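4. Installing the water filter and starting the appliance

Read this section before you connect the Clomia refrigerator to power. Allow about 30 minutes for the filter and the first settings.

CAUTION: Use the cold water supply only. A hot water connection will damage the filter housing and the inlet valve.

4.1 Before you start

1. Let the appliance stand upright for 9 hours if it was moved on its side.
2. Remove all tape and foam from the shelves and door bins.
3. Wipe the inside with a soft cloth and lukewarm water. Do not use scouring powder.

4.2 Fitting the filter

1. Close the water supply valve.
2. Open the refrigerator door fully and find the filter cover at the top right of the compartment.
3. Press the cover tab and let the cover drop down.
4. Take the red cap off the new filter. Keep the cap — you will need it if you run the appliance without a filter.
5. Push the filter in and turn it clockwise until it clicks.
6. Close the cover and open the water supply valve.

NOTE: A few drops of water may fall when the filter is turned. Keep a towel on the top shelf.

The door must be able to open wide enough for the bins and drawers to slide out. Check this before you push the appliance back into its final position.

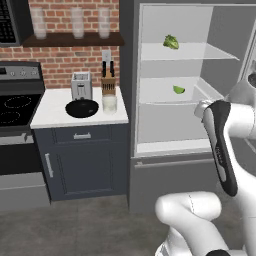 Figure 4-1. Kitchen with refrigerator open

If the door touches a wall or a counter, move the appliance forward or reverse the door hinges (see section 6).

4.3 First start

1. Plug the appliance into a grounded outlet. Do not use an extension cord.
2. Hold the POWER key for 2 seconds. The display lights up and shows the factory setting.
3. Wait until the temperature indicator stops flashing before you load food.
4. Press FILTER RESET once.

4.4 Flushing the filter

Run water through the dispenser and throw it away. Stop, wait a minute and repeat until the water is clear and flows without spitting. Throw away the first batch of ice as well.

Replace the filter after 400 gallons or when the filter light turns red, whichever comes first. Order replacements under the name Nestitz.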